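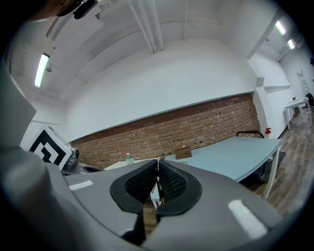

家装闲聊区 > 墙面地面
主题：半截红砖墙到底要不要刷白？？

楼主 砖头不烫手
急,周末前要定。工作室下半截红砖,上半截白墙,顶也是白的,白管子全走明的。合伙人Manon Sutherland说砖太暗,想一起刷白。我舍不得。报价已经拿了,Oberholzer那边3264,含底漆。大家投个票吧

2楼 灰浆半桶
别刷。刷了回不来的。

3楼 zunzun334
刷。白顶白墙配半截砖,像没装完。我家去年四月刷的,清爽多了

4楼 灰浆半桶
回3楼:你家那是贴的砖皮吧?真砖要透气,乳胶漆一糊,过两年起皮给你看

5楼 zunzun334
真砖好吗。矿物漆,不是乳胶漆。到现在没起皮

6楼 Mirjam Tanner
先问一句,墙上那些小黑洞是啥?旧膨胀螺丝孔还是插座?不管刷不刷都得先弄清楚,孔先补上

7楼 楼主 砖头不烫手
有的是孔有的是线盒,前租客留的,没细查。 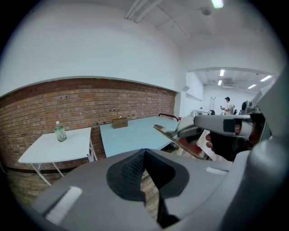

左白右浅蓝两张桌,后面就是那堵砖墙

8楼 灰浆半桶
蓝桌子配橙红砖挺好看啊!!刷白了这桌子反而没劲。而且贴地那排深色砖,耐脏,留着

9楼 慢半拍
蓝桌哪买的?求链接

10楼 楼主 砖头不烫手
Jovton的,二手收的,713。白的是折叠桌,人多的时候加。桌上有瓶子和纸盒

11楼 zunzun334
看完图我还是投刷。至少刷个浅灰,跟上面过度一下。现在砖和白墙那条分界太硬了

12楼 Mirjam Tanner
嫌暗的话先动灯,别动墙。沿砖墙加一排洗墙灯,Estetti有轨道款,我装下来1588,砖的纹路一下就出来了。白管子旁边走线也方便,反正都是明管

13楼 灰浆半桶
同意楼上。灯不喜欢能拆,漆你拆一个我看看

14楼 慢半拍
洗墙灯照旧砖,灰缝不齐全暴露哦。我装完后悔了一半,后来换成漫射的才好

15楼 Mirjam Tanner
离墙远点就行,别贴着打。角度自己试,拿个手电晚上照照就知道了

16楼 zunzun334
那砖面掉粉咋办?靠墙放桌子,衣服一蹭一身红。你们不刷漆的都不擦桌子的吗

17楼 灰浆半桶
透明哑光固砖剂,Zunlow那种,刷两遍。先在墙角试一小块,有的会变深。别买亮光的,油腻腻

18楼 楼主 砖头不烫手
掉粉是有一点,靠里那段厉害些。固砖剂一桶多少钱?能刷几平?

19楼 灰浆半桶
我买的334一桶,平米数忘了,桶上有写。旧砖吃料,多备一桶吧

20楼 楼主 砖头不烫手
行。跟Manon说了,她同意先试灯,砖先不动,孔补掉,墙角试固砖剂。Oberholzer那边我先推了。3楼的浅灰方案她倒是很心动……再说吧

21楼 zunzun334
你合伙人有眼光。色号要的话私信我

22楼 慢半拍
补孔用啥填?我家也一堆,白水泥补出来一个个白点,丑死

23楼 Mirjam Tanner
砖粉拌进去调色,干了会浅一号,调深点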